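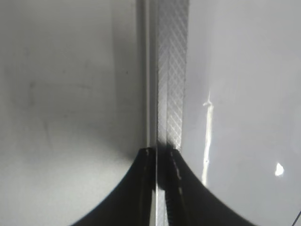
Postholm Woven Edge Strip

Flat woven strip for binding, hemming and reinforcing heavy fabric. Supplied on cardboard reels or as cut lengths. Sold by Papadopoulos from the Lurkton warehouse.

Overview

The Postholm strip is a plain-weave cotton tape with a polyester core thread running the length of each edge. It is intended for awnings, tool rolls, dust covers, tent skirts and similar work where a raw edge has to be closed and the fabric behind it is too thick to fold twice. It can be sewn on a domestic machine with a heavy needle, though a walking foot gives a more even feed on layered canvas.

The weave is the same on both faces. There is no right side, and joins can be turned either way without a change in appearance. The strip is not pre-folded. If a folded binding is needed, press it along the center line before sewing.

Specifications

Material: cotton, with polyester edge threads
Weave: plain
Width: 20 mm or 37 mm
Reel length: 100 m
Cut lengths: sold by the meter, minimum order 2 m
Finish: unwaxed, no starch
Colors: natural, slate, brick, dark green
Reel core: cardboard, plain bore

Width is measured flat and without tension. Dyed strip may differ slightly in shade from one batch to the next. For work that will be seen side by side, order the full quantity at one time and state on the order that a single batch is required. Cut lengths are taken from open reels and cannot be matched to an earlier purchase.

Choosing a width

The 20 mm strip is suitable for seam covering, ties, hanging loops and single-layer hems. Used as a folded binding it leaves 10 mm on each face before allowance for the thickness of the fabric, which is enough for light canvas and too little for most padded material.

The 37 mm strip is the usual choice for awning edges and quilted covers. It also takes standard brass eyelets, provided the hole is punched and not cut. A cut hole breaks the long threads and will spread under load — the eyelet then pulls out sideways, usually at a corner.

Shrinkage

Cotton shrinks on first washing and this strip is no exception. The polyester edge threads do not shrink at the same rate, and a strip that is washed after sewing may show a slight ripple along the edge. To avoid this, soak the strip in hand-hot water, hang it without weights and press it while still damp. Do this before measuring. Reels should be unwound for soaking. The cardboard core will not survive water.

Covers that will only be wiped down do not need pre-shrunk strip.

Sewing notes

Needle: 100 for one or two layers of medium canvas, larger for anything heavier
Thread: bonded polyester for outdoor use, cotton-wrapped for indoor use
Stitch: straight, medium to long
Corners: miter and stitch through the fold

Do not stretch the strip to fit an outside curve. It has very little give on the length and the fabric will cup when it is released. For tight curves use the Ziltby bias strip, which is cut across the weave and listed separately. The two products can be joined end to end, and the colors are close except in brick, where the Ziltby strip is noticeably browner.

Ends may be folded under or sealed with fabric glue. Heat sealing is not recommended. The polyester threads melt, the cotton chars, and the result is a hard end that wears through whatever it rubs against.

Storage

Keep reels dry and out of direct sun. The natural color yellows if left in a window. Stand reels on their side — stacking them flat crushes the lower edges and the strip then feeds with a curl.

Ordering

Full reels ship from Lurkton. Cut lengths are folded, not rolled, and may need pressing. Orders received before noon are normally packed the same working day. Unused full reels can be returned with the paper band intact. Cut lengths cannot be returned unless faulty.

Dark green in 37 mm is out of stock until November. The 20 mm width is not affected.

Related items

Ziltby bias strip
Postholm herringbone webbing
Brass eyelets and hole punch
Bonded polyester thread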